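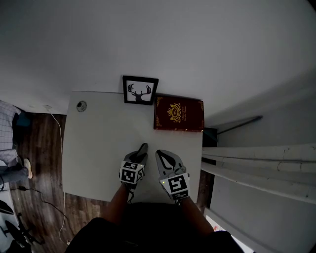 ## Capítulo 6: A mesa encostada à parede

Confesso que comecei a escrever este livro por causa de uma mesa. Branca, quadrada, encostada a uma parede também branca, e eu sem fazer ideia do que pôr lá em cima! Durante semanas pousei ali de tudo (chaves, correio, um saco de pão), até que um dia fiquei só com duas coisas: a moldura preta com a silhueta do veado e o livro vermelho-escuro de cantos dourados. Gostei logo.

Neste capítulo vamos falar de **composições pequenas**, aquelas que se fazem com um objeto em pé e outro deitado. A moldura dá altura, o livro dá peso, e a parede lisa deixa ver bem o contorno das hastes. Eu costumo chamar a isto "par desigual", termo que roubei aos velhos cadernos da Hostell e que vamos usar até ao fim da unidade.

Antes de avançar, peço-te que releias o quadro de medidas do capítulo 2, porque vamos precisar dele já na próxima secção. E vai buscar:

- uma moldura que se aguente encostada à parede;
- um livro de capa dura, de preferência com uma cor forte;
- um pano macio para a mesa.

Não compres nada de propósito! Eu gastei mais de 400 euros em enfeites antes de perceber que o livro já estava na minha estante.

### 6.1 Em pé ou deitado?

Começamos pelo livro, que é o mais fácil de mudar de sítio. Deita-o primeiro à direita da moldura, afasta-te até à porta e olha com calma.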